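Opinion | Workshop and Bench

A work surface should be plain, pale and light on pattern. The usual advice favours dark rubber matting, and for soldering I accept it. For small printed parts I don't. We ran a dark mat at Raketitz until July, and black screws vanished on it daily. 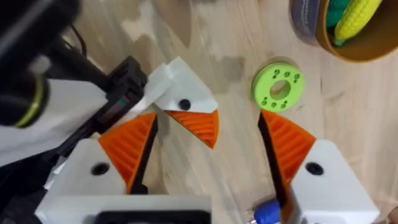
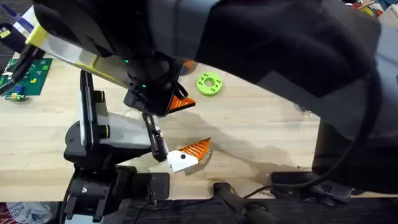 Light wooden tabletop with ribbed orange printed parts.

Contrast matters more than wipe-clean finish. Orange and white both read clearly against straight-grained timber, and so does black. A blotchy patch in the grain costs nothing.

Storage is the second argument. Boards and spare rings drift onto any flat area. I would keep a strip 600 mm deep free of them and push the rest to the corners. Toscombe sells trays for this at $46 each. A shallow cardboard lid does the same job.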